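Home / Ski Touring / Climbing Skins / Halura

Halura Climbing Skins by Brumavham
Item 1613
$239 per pair
Sold with tip loops, tail clips, trim tool and stuff sack
Warranty: 2 years on glue and hardware

I've been selling climbing skins out of the Clomholm shop long enough to have strong feelings about them, and the Halura is the skin I put on my own skis (the wide ones and the skinny ones, I own too many skis, let's move on). It's a mohair and nylon mix, heavier on the mohair, so it glides well on long flat approaches and still holds when the track gets steep and slick. If you've only ever toured on the full nylon skins that came with a rental setup, the first thing you'll notice is how much less you lift your feet. You just push. It's lovely!

The pair I have on the scale by the register comes to 600 grams, trimmed for my daily skis, clips and all. Yours will be a little more or a little less depending on how long and wide your skis are. I don't get too worked up over the weight on paper. What I care about is how they feel at the end of a long climb, and how small they fold when I'm trying to shove them inside my jacket with cold hands on a windy ridge.

Fit and sizing

Measure the widest part of your ski, usually up at the shovel, and buy the skin width that matches or comes just under it. You'll trim the rest. Length goes by the range printed on your ski, and there's a fair bit of adjustment in the tail strap, so if you're between two sizes go longer and cut it down. Please don't go shorter. I've tried to rescue short skins for people and it never ends well.

The tip loops are wire, with a wide rounded shape that fits most of the skis I sell. Very blunt tips are fine. Very pointy ones sometimes need the narrow loop, which I keep behind the counter and will swap for free if you bring the skis in or send me a decent photo of the tip. Tail clips are the camming kind with a rubber strap. If your skis have a notch in the tail, great, if they're flat that works too. Twin tips are where it gets fussy, so call me first.

Trimming is easier than people think. Center the skin, run the tool down one side, peel, shift it over a touch, run it down the other side. You want the metal edge showing on both sides the whole way, or you'll hate yourself on the first icy sidehill. Chang-ho Lim does the trimming at the shop on Tuesday evenings if you'd sooner hand it over, and he won't charge you if the skins came from us.

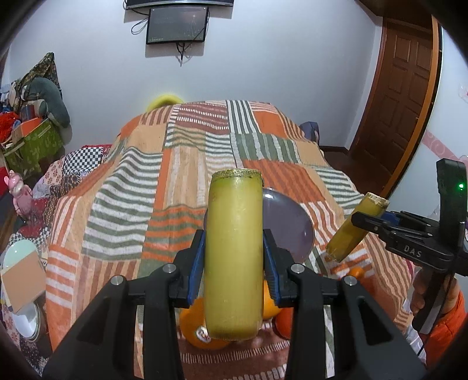 Mal-soon Choo wrote to say that hers slipped on the steepest part of the climb, on a track that had been polished by a lot of people before her, and wanted to know whether she should have bought the nylon ones after all. It's a fair thing to ask and I get it a lot in April, when the mornings are frozen hard. My answer to her was the same as it would be to anyone. A mohair mix gives up a bit of bite on boilerplate, no question. Stand up straight, keep your weight over your heels, leave the high riser down as long as you can stand it, and if the track was set by someone showing off, make your own at a kinder angle. If you're still sliding after that, put ski crampons on. I carry mine all spring and I put them on early, while I'm still standing somewhere comfortable.

If most of your touring is short, steep laps on firm snow, and you really don't care about glide, then yes, get nylon and save some money. I'd be happy to sell you those too.

The glue

I could go on about glue all day, so I'll try to be good. The Halura uses a traditional hot-melt glue, the sticky kind, and it stays put in deep cold and on the second and third climb of the day. It takes a proper tug to pull apart when the skins are new. Smaller folks sometimes find that hard work, and there's a mesh strip in the bag that you can lay between the glue sides for the first few outings. Use it at home. Leave it at home on windy days or you'll be chasing it down the hill, as I have.

Snow on the glue is what ruins your day. When you peel at the top, fold the skin in half glue to glue as you go, get it inside your jacket, and wipe the ski base dry with a glove before you put it back on. Wipe it even if it looks dry. I do mine with the back of my mitten, then scrape off anything frozen with a credit card.

I had a week last season where I did every climb on the same pair without drying them properly overnight (the hut was full, and every hook near the stove was taken). By the last day the tails were peeling a bit and I had a ski strap around each one. Still got up and still got down. I'd say that's about what you can ask of any skin.

What my regulars say

Na-rae Ko: Glide is much better than my old ones. Took me two tries to get the tail strap tension right, too loose the first time. Would buy again.

Jong-dae Oh: Good skins. Stuff sack is too small if you fold them with cold fingers. I use an old bread bag.

He's right about the stuff sack. I've told Brumavham, and they've told me it's a perfectly good size. So bring a bread bag.
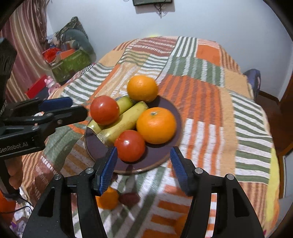
Care and storage

Hang them to dry at room temperature, glue side open if the air is clean, and keep them well away from the wood stove, the car heater and direct sun. Heat makes the glue run and then it ends up on your bases, where it picks up every bit of grit in the parking lot. Dog hair is the other enemy. I have a dog and I've lost that fight many times.

Once they're fully dry, fold them glue to glue and put them in the sack. Over the summer I lay the release sheets back on, so keep the ones that come in the packet, and store the whole thing somewhere cool. A closet is fine. An attic in July is not fine!

For wet spring snow, rub the plush with Hầu skin wax before you head out, from tip to tail, in the direction of the hair. It keeps snow from balling up underneath, and I keep a bar in my pocket for a second go around lunchtime. It's sold separately and you'll find it on the wax page. Don't get it on the glue.

If the glue gets tired after a few seasons, bring them in and I'll take a look. Sometimes a clean and a fresh coat on the tips and tails is all they need. A full reglue takes longer, so drop them off in the fall if you can, before everyone else remembers.

Shipping and returns

Skins go out the next working day if you order before noon. You can send back anything untrimmed with the release sheets still on. Once you've cut them they're yours, sorry, I can't do much with a skin shaped like someone else's ski. If a clip breaks or the glue fails inside the warranty period, email me a photo and your order number and I'll sort it out with Brumavham myself.

Not sure on width? Write down the ski model and length and send it over, or call the shop in the afternoon and ask for Ye-seo Seol if I'm out skiing.

Often bought together
Hầu skin wax
Narrow tip loops
Replacement tail straps
Ski crampons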